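Musitz route update, and what we know so far about bags

Quick one this month, lots to get through and the phones have not stopped.

So, the Musitz flights. Tratus has put the summer schedule up and the early morning departure is back, 6:15 out, same as before the cut. Evening return stays where it was. That makes 4 round trips a day in peak weeks, up from three. Smaller plane on the midday one though, so if you usually travel with a group, book that one early or skip it. The seats went fast last June and I'd expect the same.

Fares. Lowest I've found is 51 one way, carry-on only, and you have to be flexible. Checked bag is extra, seat choice is extra, and the price at the start of the booking is not the price at the end. Take a screenshot as you go. A couple of members got a different total on the last page and had nothing to show the help desk.

Bags: the cabin size is changing in May. Slightly shallower than the old one. If your bag only just fit the sizer last year, measure again, wheels and handle included. Gate staff at Mendora are checking, I watched them do the whole line in April and plenty of people paid up. Counter is cheaper than the gate, app is cheaper than the counter.

Connections through Mendora. The airport is asking for a minimum of 40 minutes between domestic flights. My own view is thats too tight if you land at the far end, the walkway by the C gates is still closed and the detour is long. Give yourself an hour and a half if theres a choice. If both legs are on one ticket they have to rebook you. If you bought them seperately, they don't, and the Farahani desk can't help either (they handle ground transport only, please stop sending people over there).

Delay claims: our spreadsheet now has 619 entries, thanks to everyone who sent theirs in. Still need flight number and actual arrival time, not just the scheduled one. Arrival means doors open. If you have an answer from the airline, paid or refused, add that too. Form closes end of June.

Parking at Mendora, no change. Long stay shuttle every 20 mins or so after 10 pm, more often before.

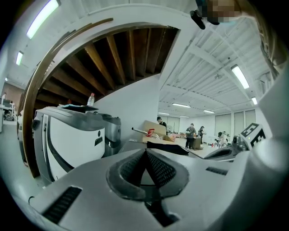
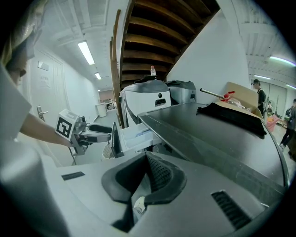

Simin Nazari wrote in after the last issue to say that her claim was refused twice as "weather" and then paid in full once she asked for the reason in writing, with the inbound flight number included. It took around five weeks. She also says to keep the boarding pass, the paper one if you were given it, as the app had dropped hers by the time she filed.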